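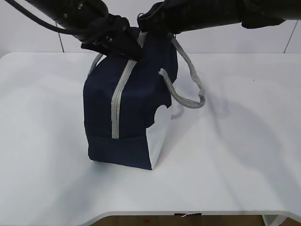

Premness: a data card for army promotions and postings

Premness is a table of officer promotions, postings and retirements, keyed in from the printed gazettes of the Uletti defence ministry. Each row is one officer and one change of rank or job. There are 134 gazettes behind it, 47 of them scanned on a slant.

Columns
officer_id – ours, and means nothing to the army
old_rank, new_rank – spelled as printed, including "Brigadeer"
unit – regiment or brigade at the date of the notice
effective – the day the promotion counts from, often well before anyone was told
source – gazette and page

Known problems
Acting ranks are a swamp. An officer can be an acting colonel for years, go back to major on paper and be promoted to colonel the following August. We keep all of it and let you sort it out.

The Jaramillo garrison changed its name 4 times and its colour-coded brigades twice. See units.csv, and bring a cup of tea.

Postings abroad are patchy. The ministry's favourite phrase is "other duties", which covers 40 rows and presumably a few good lunches.

Not included
Casualties, medals, and anything below the rank of captain.

Building it
Run Flevora over the scans folder, then check the flagged rows by hand. It reads 1 as l with great confidence.

Last rebuilt 5th January. Corrections are welcome if they come with a page number.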